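Section 2. Planning and budget — before you order

Clivomo two-arm set, set-up guide, rev. December 28, 2023

Read this bit first. Most returns to Fetitz come from skipping it.

2.1 Desk and floor

1. Pick the desk. Ordinary office desk is fine, no need to buy one.
2. Measure the floor next. Allow a clear strip of 50 cm on every open side.
3. Price a carpet if the floor is bare. Short pile only.
4. Cables. Count the runs, then order 2 spare. Everyone forgets these.

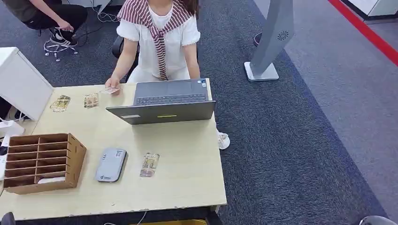

5. Small stuff goes on the same order: printed cards, a desk organiser, labels. Cheap, but delivery is charged per parcel so dont split it.
6. Seats for the people working alongside. Put them in the budget even if you borrow them.

Note: printer and laptop are not part of the Clivomo set. Use your own.

2.2 Hands and spares

1. Choose the hands before the arms. The mount depends on it.
2. Order floor tape with the hands — a bright colour, 20 m is enough for one station.
3. Add one spare spring and one spare pad per hand. Lead time from Flaltura is 6 weeks, longer if you order in November.
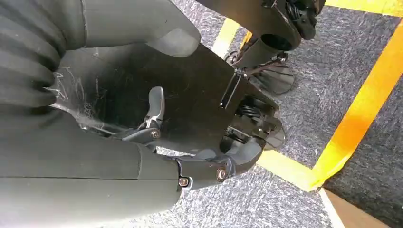 Fig. 2-2. Hand over taped floor area. Scuff marks on palm plate.

4. Put hand servicing under running costs, not purchase. Finance will ask.

CAUTION: do not buy second-hand bellows. Not covered.

CAUTION: power off before checking screws or springs, every time.

Note: quotes from Halilović leave out delivery and fitting. Ask for both in writting, then go to section 3.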